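Nusell Skin Clinics opens laser treatment centre in Jarnbridge

Nusell Skin Clinics has opened a centre for laser hair reduction and the treatment of facial thread veins in Jarnbridge, its first site outside Bravthorpe. Appointments are available from Monday, and evening consultations will be offered until 8pm on two days each week.

The centre occupies the ground floor of the former Politis building on the market square. It has four treatment rooms, a separate consultation suite and step-free access from the street. Parking for patients is at the rear of the building and is free for the length of an appointment.

Demand from the Jarnbridge area has grown steadily. In the past year the Bravthorpe clinic carried out 2,918 laser sessions, and 807 of these were for patients who had travelled from Jarnbridge or the villages to the north of it. Many were following a course of treatment and made the same journey every four to six weeks.

Laser hair reduction works by directing light at the pigment in the hair, which heats and damages the follicle. Only hairs in the growing phase respond, and a course of several sessions is therefore needed. Most patients see a marked reduction in growth, although results differ with hair colour, skin tone and hormonal factors. White, grey and very fair hair does not usually respond, and patients with these hair types will be told so at consultation before any payment is taken. 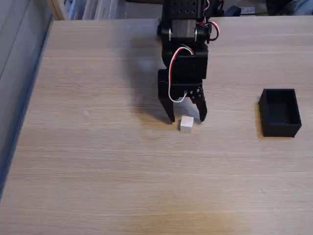
Careful assessment before treatment matters more than the choice of device, in the view of Despina Makris, and a patient who is taking certain medicines or who has recently been in strong sun should expect to be asked to wait. She added that the Jarnbridge team would hold to the same rule as Bravthorpe — no patch test, no treatment.

Patch tests are carried out at the first visit, and at least seven days must pass before a full session can be booked. Patients are asked to avoid sunbeds, self-tanning products and waxing in the weeks before they attend. Shaving is permitted. Some redness and mild swelling may follow treatment and normally settle within a day or two. Less common effects include blistering and temporary changes in skin colour, and these are explained in the written consent form.

Treatment for thread veins on the cheeks and around the nose will be offered at the centre from July. Sessions are short, and the area is cooled throughout. Patients with rosacea are welcome to attend for advice but may be referred to their own doctor first.

Grigoris Lazaridis will manage the centre, having previously run the appointments and aftercare service at Bravthorpe. Existing patients may transfer their course to Jarnbridge at no charge, and their records and patch test results will move with them. Sessions already paid for remain valid at either site.

Consultations are free and carry no obligation to proceed. Treatment is available to adults aged 18 and over. A full price list, including courses and single sessions, can be requested from the reception desk at either clinic.

Notes to editors

Nusell Skin Clinics provides non-surgical skin and laser treatments from sites in Bravthorpe and Jarnbridge. Interviews with clinic staff can be arranged through the Bravthorpe office during working hours.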